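Keeping a Small Bathroom Cabinet in Order

Most bathroom cabinets are too shallow for what people put in them. The one in our house in Nadholm is barely deeper than a hand, and for years it held four half-used tubes of everything and a comb that fell out whenever the door was opened. These are the habits that have worked since.

Empty it first

Take everything out and put it on a towel on the floor or in the dry bathtub. Wipe the shelves with warm water and a drop of dish soap, then again with plain water. Dried toothpaste comes off glass shelves with an old plastic card. On painted shelves use a damp cloth and let it sit for a few minutes, as a card will take the paint with it.

If the shelves are metal and have started to rust at the corners, rub the spots with fine steel wool, dry them well and dab on a little clear nail polish. It holds for a year or so. Shelf liner looks neat but traps water underneath, and I stopped using it.

Sort by who uses it

Sorting by type (all the creams together, all the brushes together) sounds sensible but doesn't last in a house with more than two people. Give each person a shelf or part of one. Children get the lowest, so they can reach their own things without climbing on the sink.

Anything that belongs to everyone, such as cotton swabs, bandages and nail clippers, goes in one small open box. Ours is the bottom half of a tea carton. When it gets grubby it goes in the recycling and another one takes its place.

Medicine is a separate matter. A steamy bathroom is a poor place for it, and a low cabinet is a worse one with children around. Ours is in a locked tin on top of the bedroom wardrobe.

Toothpaste

Keep one tube open per person and the spares somewhere else. Spares stay in their cartons, which stack better than tubes and keep the dust off the caps. Check the date on the end flap before you put a box away, and write it on the front in marker if the print is small. Put new boxes at the back and take from the front. 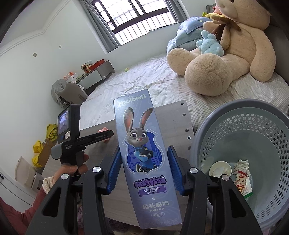
Should an open tube be stored lying down or standing up?

Standing on its cap, if the cap is flat and wide enough. The paste settles toward the opening and there is less to squeeze at the end. Tubes with small round caps go head down in a cup. Rinse the cup once a week or a hard ring will form in the bottom.

To get the last of the paste out, lay the tube on the edge of the counter and pull it toward you under the handle of a toothbrush, working from the flat end. Fold the empty part over and hold it with a clothespin. A binder clip is stronger but rusts. Cutting the tube open gives a few more days, though it dries out fast and I only bother when the shops are closed.

Children squeeze too much. A smear is enough for the smallest ones, and a bit the size of a pea for older children. Putting it on the brush for them is quicker than cleaning the sink afterward.

Brushes

Toothbrushes need air. A closed plastic cover is fine for a trip, but at home it keeps the bristles damp. Stand them upright with a gap between the heads. My neighbor Janaka Talukder drilled four holes in a scrap of cutting board and screwed it to the side of the cabinet, and it has held up better than the suction cup holder we bought.

Replace brushes every three months, or sooner if the bristles splay. We change ours at the start of the season, so the next set is due in September. The old ones are useful for grout, faucet bases and the track of the shower door. Cut a notch in the handle so they don't find their way back to the cup.

The door

If the door won't stay shut, look at the hinge screws before buying a new catch. Steam loosens them. Back the screw out, push a wooden toothpick dipped in wood glue into the hole, snap it off flush and drive the screw back in. Leave the door alone until the glue is dry.

A mirrored door that fogs can be wiped with a little shaving foam and buffed with a dry cloth. It lasts a week or two – less in winter with the window closed.

Keeping it that way

I go through the cabinet every couple of months and throw out whatever is empty, dried up or past its date. It takes less time than boiling an egg. Hotel soaps go into the guest basket or get used right away. If something doesn't fit on its owner's shelf, the owner picks what has to leave – this has caused some arguments over hair gel.

Next on the list is the cupboard under the sink, where the drainpipe takes up most of the room.

Text by Anjana Jayawardena. Questions and corrections through the contact page. All rights reserved. Back to top

This site uses cookies to remember your settings. By continuing to browse you agree to their use. Accept | Settings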